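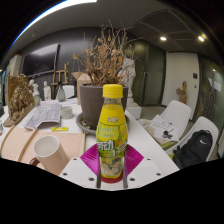 Meifang Lü
Second-line support, Skiltwood site

Ticket: Label printer on packing bench drops the last line of the address
Opened: 11 Nov 2018
Status: Closed, with one follow-up
Product: Bodach desktop label printer, driven from Manole stock software
Reported by: Shiyu Zhong, dispatch

Original report

Labels printed from the dispatch screen are missing the last line of the address. The postcode is usually on that line, so the carrier sends the parcel back. It does not happen on every label. Restarting the printer clears it for a while. The preview on screen is always correct. We have been writing the postcode on by hand.

First response

Asked for the following before making any changes:
- one good label and one bad label from the same batch
- the name of the template in use
- whether the fault is seen when printing from the returns screen as well

Reply from Shiyu Zhong: the template is the large address one, returns labels are fine, and two labels are in the internal post. One is an order with a short address and is correct. The other has a company name and a building name and has lost the postcode.

Log

Entry 1. Checked the print queue on the dispatch PC. No stuck jobs. Spooler service running. Cleared the queue anyway and restarted the spooler. Printed the bad order again. Last line still missing. The restart that dispatch reported as a temporary fix is therefore probably coincidence, or depends on which orders come next.

Entry 2. Printed the self-test page from the printer's own button. All test bars complete, no faded area at the bottom edge. Print head and platen are ruled out for now.

Entry 3. Ran the media calibration. The printer fed 2 labels and stopped in the right place. Gap sensor is reading correctly. Printed the bad order again. No change.

Entry 4. Compared driver settings on the dispatch PC with those on the returns PC. Page size differs. Dispatch is set to a custom size, returns is set to the stock size supplied with the driver. The custom size is 4 mm shorter than the label on the roll. Changed dispatch to the stock size, applied, printed the bad order. The last line is still missing, but the whole block of text has moved down by a small amount. The page size was wrong and has been left corrected, but it is a separate fault.

Entry 5. Exported the template from Manole and opened it in the template editor. The address is a single text box with automatic wrapping. Height of the box is fixed at 18 mm. Font is 8 point with the line spacing set to "auto". On the preview, "auto" is worked out by Windows. On the printer it is worked out by the Bodach driver, which uses a resident font with taller spacing. A short address fits either way. A long one fits on the preview and overflows on the printer, and the driver discards any line that does not fit in full. It does not raise a warning.

This matches both sample labels. It also accounts for the returns labels, which use a template with no company name field.

Entry 6. Changed the font handling in the driver from "substitute with device font" to "download as graphic". Printed the bad order. All lines present. Printed the longest address Shiyu Zhong could find in the order history. All lines present, although the last one is close to the bottom of the box.

Entry 7. Side effect found. With fonts sent as graphics, the barcode under the address prints with soft edges and the hand scanner at the goods-out desk will not read it on the first attempt. Barcode is being sent as a font as well. Reverted the driver setting.

Entry 8. Edited the template instead. Changes made:
- line spacing changed from "auto" to a fixed value
- address box extended into the blank strip below it
- "shrink to fit" turned on for the address box only
- barcode left alone

Saved as a new version and kept the old one under its original name with "old" on the end. Printed the bad order, the longest address and a short address. All complete. Barcodes scanned on the first attempt with the driver back on device fonts.

Entry 9. Shiyu Zhong reported that the fault had come back on the first run after the change. Checked the dispatch PC. Manole had been left open since before the edit and was still holding the old template in memory. Closed and reopened the program. Labels correct from that point. Any other PC that prints from this template will need the same.

Entry 10. Left open for a full dispatch run. Message from Shiyu Zhong at the end of it: no missing lines, nothing written on by hand.

Cause

Fixed-height text box combined with a line spacing that differs between the screen preview and the printer. Long addresses overflowed and the driver dropped the last line without reporting an error. The wrong page size on the dispatch PC was a contributing setting at most. It dates from July, when the PC was replaced and the driver was set up by hand.

Resolution

Template edited as in entry 8. Page size corrected as in entry 4. Manole restarted on the dispatch PC.

If you see the same thing on another bench

Check the template before the printer. Print a short address and a long one. If the short one is complete and the long one is not, open the template and look at the height of the address box and the line spacing. Do not switch the driver to graphics unless there is no barcode on the label. After editing, close Manole on every PC that prints from it - minimising the window is not enough.

If both labels are cut at the same distance from the top, check the page size in the driver and then run the media calibration.

Follow-up

Jonach, who supply the template pack, have been sent the old and new versions and asked whether the large address template can be issued with fixed spacing. No reply yet. Until then the edited version must not be overwritten by a template update. The update tick box in Manole has been cleared on the dispatch PC and the returns PC. It still needs to be cleared on the spare laptop, which was not on site.

Comment from Shiyu Zhong

Can the customs template be checked as well? It has a company name on it and we only use it now and then, so we might not have noticed.

Reply from Meifang Lü

Checked. Same box height, same "auto" spacing. I will raise it as a new ticket so the change is recorded against the right template. Please preview and print one long address before using it - compare the two line by line.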